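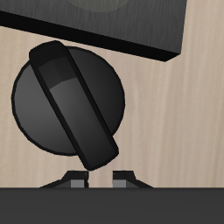

Figure 1. Wrist view in the knob task. The fingers are below the knob and the grip bar is at an angle.

Does a Wrist Camera Help? Learning Two Kitchen Tasks from Demonstrations in Simulation

Final project report, Hamudov College, Robot Learning course
Submitted December 25, 2022

Summary

We trained a simulated robot arm to do two tasks at a kitchen counter by copying recorded demonstrations. The first task is turning the knob of a hot plate. The second is picking up a bowl by its rim and setting it on the hot plate. For each task we compared a policy that sees only a side camera with a policy that also sees a camera mounted on the gripper. The wrist camera helped a lot on the knob task and less than we expected on the bowl task. More demonstrations helped the bowl task more than the extra camera did.

1. Background

Imitation learning means training a policy on recordings of a task being done correctly. The policy gets the camera images and the arm position and has to predict the next motion. There is no reward, and the robot does not try things on its own during training.

Our question came out of the January lab assignment, where every team used one fixed camera. Our arm kept closing its gripper just short of the object. From the side it is hard to tell how far the fingers are from something, and the arm often blocks the part that matters. We wanted to know if a camera that moves with the hand would fix this.

2. Setup

All work was done in Dauda, the kitchen simulator used in the course. The counter has a hot plate with a knob, two small bowls, and a divided bin. The bin is not used in either of our tasks. We left it in so that the policy would have to deal with objects that do not matter.

Demonstrations were recorded with Demon, the teleoperation tool that comes with the course software. The person recording moves the gripper with a handheld controller and sees both camera views on the screen. Demon saves the images, the arm position, and the commands at every step. Each command is a list of 7 numbers: three for moving the hand, three for rotating it, and one for opening or closing the fingers.

We recorded 100 demonstrations per task. We threw out any recording where the bowl was dropped or the knob was bumped before being gripped, and recorded a new one in its place. Bowl positions were changed a little between recordings. The knob stays in the same place on the counter, but its starting angle was changed.

The policy network is Pradow, with the default settings. It has one image encoder per camera, and the outputs are joined with the arm position before the final layers. For the side-only version we removed the wrist encoder and kept everything else the same.

3. What the wrist camera sees

The wrist camera looks down past the fingers, so the body of the gripper takes up the bottom of every image. The finger tips are always in the same spot. This matters for learning, as the policy only has to bring the object to that spot in the image and does not have to work out where the hand is.

For the knob this works well. The grip bar is a clear straight shape against the pale counter, and its angle can be read straight from the picture. The side camera shows the knob as a small black shape, and a few degrees of rotation barely change any pixels. 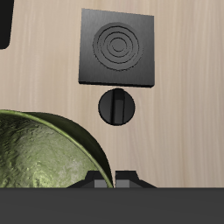 For the bowl the situation is mixed. Lining up the rim with the gap between the fingers is easy to judge from above, and in most runs the policy got this part right. Height is the problem. Looking down, a rim that is between the fingers and a rim that is still below them give very similar images. Several failed runs had good alignment, with the gripper closing too high.

4. Training and testing

Every version was trained with 3 random seeds, and we report the best one. We also trained each version on only 50 of the demonstrations to see how much the amount of data mattered. Each trained policy was then run for 100 test trials with new starting positions.

A knob trial counted as a success if the grip bar ended at the target angle. A bowl trial counted if the bowl ended up on the plate and upright. Trials that ran out of time were failures. 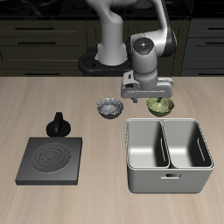
Figure 2. Side view of the workspace. The gripper is over the green bowl, with the hot plate at left and the bin at lower right.

5. Results

Knob task. With both cameras and the full set of demonstrations, the policy failed 7 of its 100 trials. The side-only policy failed in more than half of its trials, usually by pushing on the side of the knob. Cutting the data in half made little difference to the version with both cameras.

Bowl task. The best policy, with both cameras and all the data, succeeded in 50 of 100 trials. The side-only policy was slightly worse. Training on half the data hurt both versions clearly. The most common failure was the high grasp described in section 3. The next was a bowl put down partly off the plate.

6. Limits and next steps

Reporting the best seed makes our numbers look better than an average would – we ran short of time to repeat all tests. All the demonstrations came from the same person, so the policies may have picked up that person's habits. We did not try anything on a real arm.

For the bowl task we would next try adding depth to the wrist image. A cheaper test would be to tilt the wrist camera so that height changes are easier to see.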